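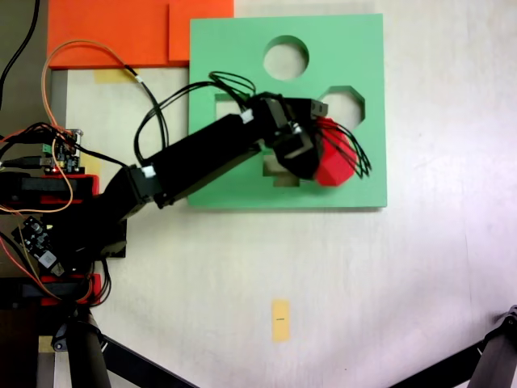 Shape sorter boards: how do you keep the boards and the blocks together?

Asked in Playroom & Toy Storage
Tuesday, January 17, 2023

We have one of those shape sorting sets where each shape gets poked through a hole in a flat board. Ours is the Tendden one, bought secondhand in November from a seller who swore it was complete. It was complete for one afternoon.

The boards are rigid plastic on little feet, one color per board, and the blocks are solid chunky things. My problem is storage. The boards don't stack with anything, the blocks roll under the shelving, and the original box gave up before we ever owned it. At the moment everything goes into a big clear bin with the tea set and the plastic food, and whenever the sorter comes out I spend 12 minutes digging for the octagon. The octagon is always at the bottom. I have started to take it personally.

Also, is there any logic to which block goes with which board? Ours has a number molded into the edge and I have no instructions.

Things I've tried: a drawstring bag (the board corners poked through), a shoebox (too short), and asking a four-year-old to be responsible for it.

Sorted by: most helpful

Answer 1
Marked helpful by the asker

Two separate problems, so treat them separately. Boards are flat and want to stand on edge. Blocks are lumps and want to be in a tub. Every system that puts them in the same container ends with you shaking a bin like a maraca.

1. Stand the boards up. A cheap file sorter or a dish rack does the job, or just slide them between the side of a bin and the wall of the cubby. The feet catch on each other if you try to lay the boards in a pile, so don't bother.

2. Give the blocks their own see-through tub with a lid, and nothing else goes in it. If you can't see the octagon from the outside, the tub is too big. We use the small Nularberg one and put it on the lowest shelf, where it can be dragged out without taking the plastic food along.

3. Look for a number along the front edge. We have a green board with a 3 on it, and I wrote a 3 on its tub lid in marker. I can't swear the number means anything to the manufacturer, but it means something to my shelf now.
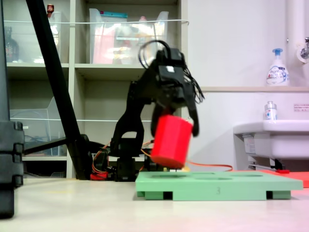

4. Check by shape before you put anything away. Set the blocks on the board they belong to, one per hole, and the missing one announces itself. This takes less time than it sounds like, and much less than moving the shelving unit to look behind it.

5. Mark out a spot if you play on a table. A strip of yellow tape works, and it peels off a smooth top without much of a fight. Ours says "boards live here" in a loose sense only.

On the logic question: round hole, cylinder. Eight sides, octagon. After that you're on your own, though there's some comfort in the fact that the square one will probably go in the rectangle if you believe in yourself. 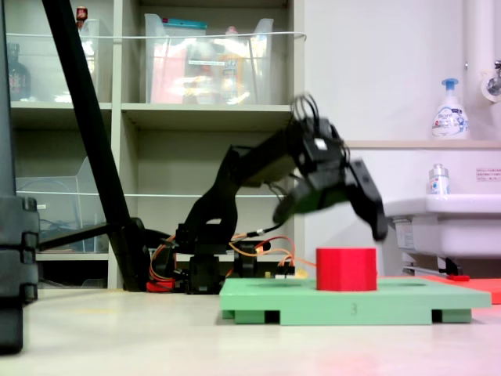 Cylinder and board no. 3, storage bins behind.

Comment from the asker: The dish rack! I have a dish rack. It has held no dishes since we got the dishwasher. Doing this tonight.

Answer 2

Just get the Stustemix cubes, they hold everything. I have 2,000 pieces of assorted plastic in mine and I never look for any of it.

Comment on this answer: I don't think never looking for it is the same as finding it.

Answer 3

I'd go easier on the sorting than Answer 1, who I suspect alphabetizes spices. If the set is used every day, leave it out on a low shelf with the blocks sitting on the boards. It's only when it goes back in the big bin that things wander off.

For lost blocks, Rutkowska Toy Exchange sells odd ones by the piece. They had almost 600 loose shapes in a drawer last time I was in, and you are allowed to bring your board and try them. Measure the hole first anyway. I came home with a lovely hexagon and we don't have a hexagon.

And tip the tub out on a towel, not on the bare floor, if anybody in your building works nights.

3 answers - this question is still open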